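3.2 The bench and the things on it

I'll admit I have a soft spot for this part of the study. Emmanuel Temba and I wanted a bench that felt like the corner of a real repair shop, so we went for parts that get mixed up and set down anywhere (anyone who shares a workbench knows the feeling!). Our full parts list ran to 200 items, and 187 of them made it into the final sort. Springs were my favorite, and the pegged stand gave us the most to talk about.

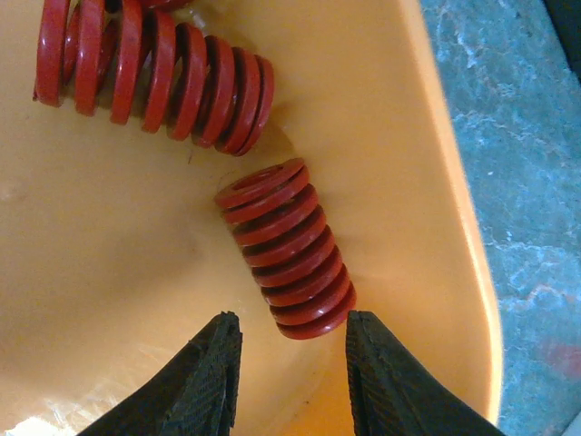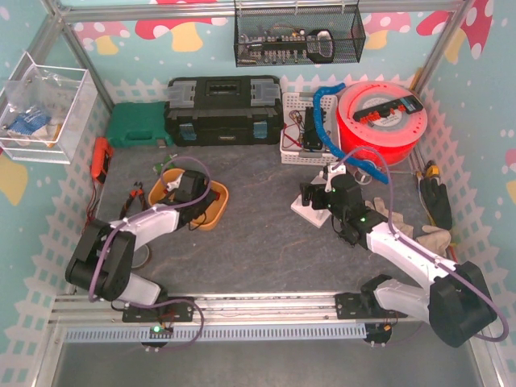
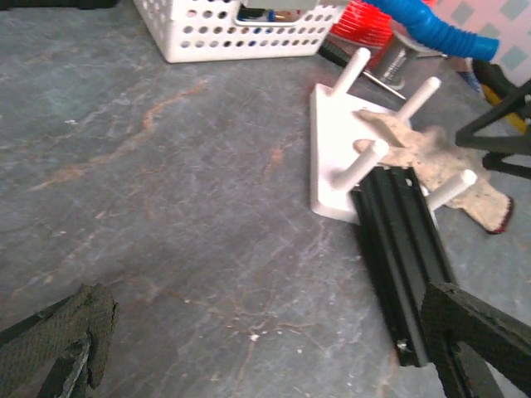

Figure 4. Bench items. First: red coil springs in a shallow tray. Second: the whole bench, with mushroom wallpaper behind. Third: a knit glove draped over the pegged white plate.

Gloves were a headache on paper. Katsuhiko Nomura wanted them filed under clothing, I wanted them under tools, and we went back and forth until September before giving them their own group of 10. Springs went in with the small hardware, and I still think the long ones deserved a separate line in Table 2.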